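# Prullwood Open Day

The **Prullwood Open Day** is a yearly public demonstration of household robotics held at the Prullwood works, a former cannery on the edge of the town of Ummont. It is run by Pida, a small automation firm, and takes place on a Wednesday in July. Admission is free. The event is best known for the Lencho demonstration, in which a robot arm is shown clearing kitchen counters, and for the long-running disagreement over what that demonstration proves.

## Background

Pida took over the Prullwood building to test software for picking up and sorting everyday objects. The first open day was a modest affair, advertised by a notice in the Ummont library and held in the loading bay, with folding chairs and a tea urn. Neighbours had complained about deliveries and wanted to know what was going on inside. Later editions moved to the main hall and grew into a full day, with talks in the morning and the demonstration at 2 p.m.

The most recent edition drew 778 visitors, according to the firm's own tally at the door. People who came back after lunch were given a second wristband, and the local paper questioned whether they had been counted twice. Pida has not published a corrected figure.

## The Lencho demonstration

Lencho is the name of Pida's control program. It decides where an arm should reach, how its fingers should close and what to do after a failed grasp. Visitors often take the name to mean the robot itself, a confusion the printed program does little to clear up.

The centrepiece of the afternoon is shown on a large screen at the end of the hall. Lencho works through a set of simulated kitchens, each with a different mix of objects on the counter, while a presenter explains the task. The firm says the set contains 2000 arrangements, of which a few dozen are shown on the day. How those few dozen are chosen is not stated in the program, and presenters have given different answers when asked.
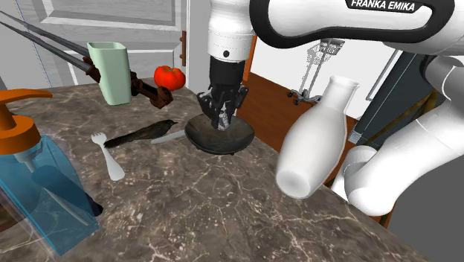

Object choice has been the subject of most of the questions from the floor. Pida's position is that a program trained only on tidy kitchens will fail in untidy ones, and that odd combinations are a fair test. Critics accept the general point but doubt that it stretches as far as the firm would like. A counter that holds a knife, a fork and a tomato may be a reasonable stand-in for somebody's kitchen on a weeknight; the same counter with a small dark bird laid out beside the knife, and a long blade with an ornate hilt behind the cup, is harder to connect with any household in Ummont. The simulated arm carries the Franka Emika name, and visitors have asked more than once whether results on screen would hold for a physical arm of the same kind. The usual reply is that work is continuing.

## Results and claims

At the close of the demonstration the presenter reads out a score. In the most recent year Lencho was said to have completed 1106 of the 2000 arrangements, a little over half. The handout called this "reliable everyday performance", wording that was dropped from the firm's website by the end of the month.

What counts as a completed arrangement has also shifted. In early years an object had to be lifted and put down in the right place. The present rule allows a pass if the object is lifted and held for a short time, wherever it ends up. Pida describes the change as a simplification. No scores under the old rule have been released for the current version of Lencho, so the improvement claimed between editions can't be checked.

There is no physical robot in the afternoon program. A working arm was announced for one edition but withdrawn on the morning itself, and visitors were offered a longer question period in its place.

## Reception

Coverage has been friendly on the whole. School groups make up a good part of the morning audience, and teachers have praised the talks on joints and sensors, which are plainly delivered and free of sales material. The afternoon has had a cooler response. A letter to the local paper complained that an hour of watching a screen was a poor reward for the drive, and asked why a firm with a building full of machinery – or so its signs suggest – would keep the doors to the workshop locked on its one open day.

Pida has since added a short guided walk past the workshop windows. The blinds were down for the first of these.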